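## Building services update: heating controls and ventilation

The changeover from the old Borbély heating controller to the Tredora unit was finished in September. Both systems ran side by side for 19 days so that the readings could be compared. The Tredora figures were slightly higher on the north side, where two wall sensors had been fitted too close to the pipework. These have been moved and no further drift has been recorded.

The main points for staff are as follows.

- Heating now starts at 6.15 am, which is 45 minutes later than last winter.
- Local thermostats can be turned up or down by two degrees. Beyond that the controller ignores the setting.
- The override button by the rear stairs gives one hour of heat and then resets. Pressing it twice does not give two hours. 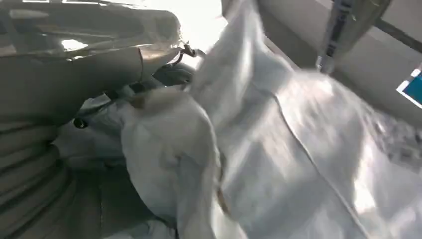 *Ground floor, Flurkley site.*

The second part of the work concerned fresh air. The old fans ran at a fixed speed from opening to closing, whatever the number of people in the building. The new ones follow the carbon dioxide reading and stay at a low setting until it has been above the limit for five minutes. Some people have reported that the fans sound as if they are switching off during the morning. This is normal – the low setting is very quiet, and the grilles should still move a strip of paper held against them.

Electricity used by the fans came to 2,721 kilowatt hours over the last full quarter under the old arrangement. A like-for-like figure will not be available until the new fans have run for the same length of time, and the first weeks should be left out of it as the settings were being changed almost daily.

Windows are a separate matter. An open window near a sensor lowers the reading and the fans for that zone slow down, so the far end of the room gets less fresh air than before.

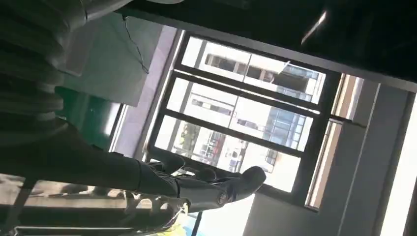 The same applies to doors held open on the loading side, with the added cost of lost heat. Please keep them shut between deliveries once the outside temperature falls below ten degrees.

Filters were supplied by Enero and are due for changing after 300 hours at full speed, or at six months if that comes first. The panel shows an amber light when a change is due. It does not stop the fans, and there is no need to report it more than once.

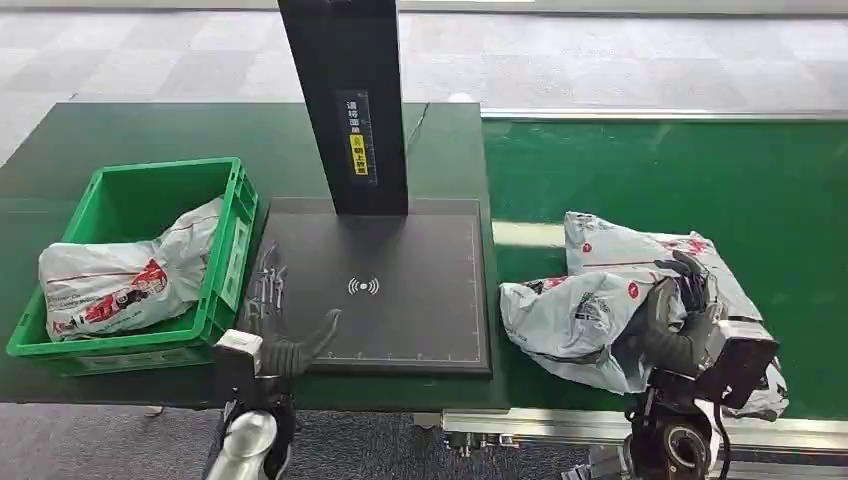
A reader on the early shift writes that the later start leaves the ground floor at 16 degrees until well after seven, and asks whether the old time could be kept for that zone alone. It can. The controller allows separate start times, and the ground floor will go back to 5.30 am from the next settings change. Upstairs zones stay as listed.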